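Why does food get hot in a microwave?

A stove heats a pan, and the pan heats the food. A microwave oven does it another way. It sends out invisible waves, a bit like radio waves, and the food soaks them up.

Most food has a lot of water in it. Water is made of tiny bits called molecules, far too small to see. When the waves reach them, the molecules twist back and forth very fast. They bump into their neighbors, and all that bumping is heat.

The waves cannot get through metal, so the metal walls inside the oven keep them in. They bounce from side to side until the food takes them in. The window in the door has a metal screen with little holes. Light can pass through the holes, but the waves are too big to fit.

The waves do not spread out evenly. Some spots get a lot and some get very little — that is why soup can be boiling at the edge and cold in the middle. A turning glass plate moves the food through the strong spots and the weak ones. Stirring helps too.

Plates get warm mostly because the hot food touches them. Ask a grown-up before you use a microwave, and never turn it on when it is empty.
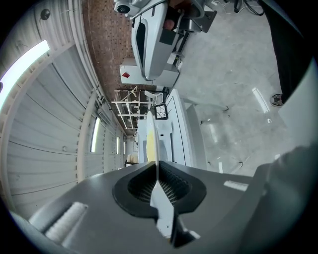
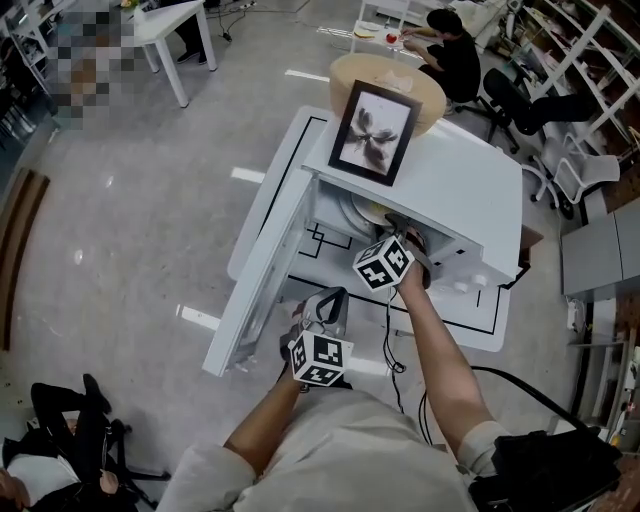
A reader wrote to ask whether the waves stay in the food after the oven stops. They do not. When the oven switches off, the waves are gone, just as a room goes dark when you turn off the lamp. Only the heat is left.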